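Short Fiction
1/26/25
By Mereana Te Moana

The Lake Book

The publisher wanted the lake in four colours, and Görtz had only ever seen it in one.

He wrote this in his first letter to me, before we had met. He said that he had lived beside the lake at Ondholm for most of his life, that it was grey, that it was a very good grey, and that if the people at Dralton wanted turquoise they should find a man who lived beside something turquoise. At the end he wrote, in smaller letters, that he liked my text. It was fourteen sentences long. I had counted on him liking it, because without his pictures it would not be a book at all.

I was then thirty-one and had published nothing. I had written a story for small children about a year on a lake, one season after another, with a heron who stays in the same place while everything else changes. Dralton bought it with a kindness that I did not trust. They sent me a contract, a cheque for 200 and the address of the illustrator.
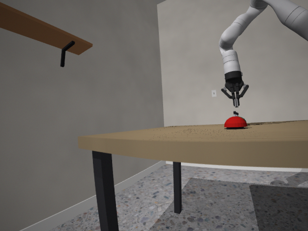

FICTION

I went to Ondholm in October. The bus stopped at a shop which was shut, and from there I walked along the water with my bag on my shoulder. I had imagined the lake from books, as I had imagined most things in that country, and I was ashamed to find that I had put the reeds on the wrong side. In my text the heron stands in the reeds and looks at the sun going down. At Ondholm the reeds were in the west. A heron who stood in them and looked at the sunset would see only more reeds.

Görtz opened the door before I knocked. He was a tall man with paint on one ear.

"You walked on the low path," he said. "Your shoes are finished."

He gave me a pair of his wife's boots, and tea, and bread with a hard yellow cheese. His wife had been dead for two years. He told me this when I had already put my feet in the boots, and I did not know if I should take them out again. I left them in. They fitted very well.

Then he showed me the pictures. He had painted spring and half of summer. I had expected sketches, but they were large finished sheets, and he laid them on the floor of the kitchen so that we had to stand against the walls. In spring the ice was going out. The heron was so small that I looked for it a long time, and when I found it I felt as if it had been watching me.

"It is too small," I said. I was thinking about Dralton.

"How big is a heron?"

"For the children, I mean. They will not find it."

"They will find it before you," said Görtz.

I told him then about the reeds. I thought that he would laugh, but he went to the window and looked out for a while with his hands behind him, like somebody waiting for a train.

"So he looks the other way," he said. "He looks at the place where the light falls. You don't have to see the sun to know about the sunset. Change one word."

I changed it at the table, with his pencil. "At" became "after". The heron looks after the sun. I was not sure that it was correct, and I am still not sure, but I have never been able to take it out.

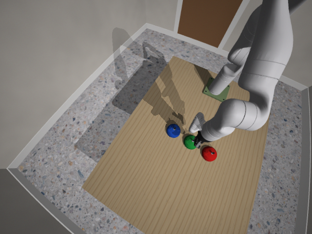
I stayed longer than I had planned. In the mornings he painted and I was not allowed to speak. I sat on the step in the boots and learned the names of things. He had a list of them pinned beside the stove, in his wife's handwriting, birds on the left and plants on the right, with the date each year when she had first seen them. The coot, the teal, the water mint. Some had many dates and some had only one. Next to the bittern she had written "heard", and then under it, with another pen, "heard", and then "heard" again.

"Did she ever see it?" I asked.

"She didn't want to. She said that it was a voice."

In the afternoons we quarrelled. He wanted to take out my sentence about the children skating, for he said that there were no children at Ondholm now and there had not been any for a long time. I wanted the children. I said that a book without children was like a house with the shutters closed. He answered that he had lived in such a house and it was quite warm. We did not speak during supper. When I came down the next morning there were skaters on the winter sheet, very far off, seven or eight dark marks, and one of them had fallen over.

He never said anything about it. I said only that the coffee was good.

On my last day there was fog, and the lake was not there at all. We stood at the end of the jetty, where he kept a boat with STORNIVHOLM painted along its side. I asked him if it was the name of the boat. He said no, it was the name of the island. I asked which island. He pointed into the fog, and I looked politely where he was pointing.

From somewhere in the reeds came a low sound, like breath blown over the neck of a bottle. It came again. Görtz did not move, so I did not move either. My feet were dry.

When we were back in the kitchen he took the list from its pin and laid it in front of me with the pencil.

"It's not the right season," he said. "They are silent in autumn. She would have said we were fools."

"What shall I write?"

"What did you do?"

I wrote it under the others. My letters were bigger than hers.

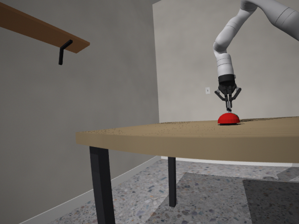 DRALTON, October

Dear Mr Görtz,

I am writing this in the office, where they have let me use a desk. The sheets arrived safely and none of them is bent. They have put them along the corridor, on the floor, because I told them that this is how one must look at them, and now all the people who work here must walk close to the wall.

They have asked about the colour. I said that it was a very good grey. The woman who decides looked at summer for a long time and asked me where the heron was. Then her son, who was waiting there with his school bag, put his finger on it. He did not even bend down first.

They will print 3000. I don't know if this is many. They also say that the book has 46 words too many for the paper they want to use, so I must cut, and I would like you to help me. I will not cut the skaters. You can have the sentence about the wind, if you wish. It is only there for the sound.

I forgot to give you back the boots. I found out on the bus, when a lady looked at them and then at my skirt. Please tell me if I should post them. If it is the same to you, I could bring them when the ice goes out, and you could show me the island.

The heron still looks after the sun. They asked if it was a mistake, and I said it was yours.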